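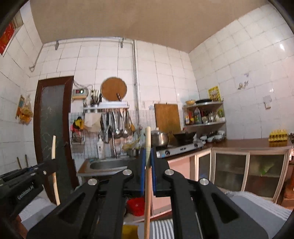

28 November 2019. Gripper budget, second pass

Kitchen work is on the chopstick-type tasks, so I have been thinking about pads all day, and pads are where the money goes. The blue ones have a firm hold on a pale stick, upright, between the tips. Lovely. Now price it.

First pass of the budget was done in March by someone in a good mood (me). It had one line for "grippers" and one line for "misc." Misc. has since eaten grippers. Starting over with proper lines.

What we want for next year:

Two more hand-held units, so a pair can go out while a pair is on the bench. Ondar quoted 1580 each, cables not included, case not included, and I suspect the box is negotiable too. Vimon quoted 2467 each with case, charger and a support contract whose main feature is a phone number. Teemu called the phone number. It plays music.

Spare pads. We are going through them faster than I wrote down in March, when I wrote down nothing. Ondar sells them in packs of six at 29 a pack. I want a drawer full. Pads are cheap until you run out in someone's kitchen across town, and then one pad costs an afternoon plus parking.

Pivot pins. Two on each side, silver, small, and exactly the right size to roll under a stove. Ask Gebremichael whether they will sell pins loose or only as part of the linkage kit. If kit only, ask again in a sadder voice.

Something to grip. Teemu Aaltonen points out that the budget has never had a line for the stuff we pick up. Fair. Long thin sticks are a good test because they pivot in the jaws the moment you hold them off center, and they cost almost nothing, so this is the one line I expect to get approved without a meeting.

Things we are not buying:

The mock kitchen. Clotesico sent a very handsome drawing: clean counter, one pot, one cup, matching cabinets. I would live in it. But look at a kitchen somebody cooks in. Ladles hanging in a row, a rack of sauce bottles, bowls piled up next to the wok, greens sticking out over a small pot, shiny tile throwing light back at you. We would pay Clotesico for the empty version and then spend a month cluttering it up by hand. Better to put the money into visiting real ones. Travel line goes up, furniture line goes to zero.

The fixed arm. Yes, I know. It would be nice. It also needs a floor mount, a safety review and a room with a door that fits it, and we own none of the three. Parked until the year after.

Open points:

- Ondar price is good until when? Quote has no date on it. Get one in writing.
- Does the Vimon case hold two units or one unit and a lot of foam? The photo in the brochure is shy about this.
- Lead time on pads. Sales said "short." Short is not a number I can put in the sheet.
- Teemu wants a second set of linkages before any new units. His argument is that we wear out the moving bits first and the rest is fine. I half agree. Run both versions.
- Separate line for lights? White tile with a lamp on it gives a bright patch on the wall. Could be a lighting problem, could be solved for free by standing somewhere else. Try free first.

If it all has to shrink, the order of cutting is: second new unit, case, then the linkages. Pads stay. I will defend the pads.

Sheet is on the shared drive under budget_v2. Please do not make a budget_v2_final. Teemu to call Gebremichael about the pins, I'll chase Ondar for the date.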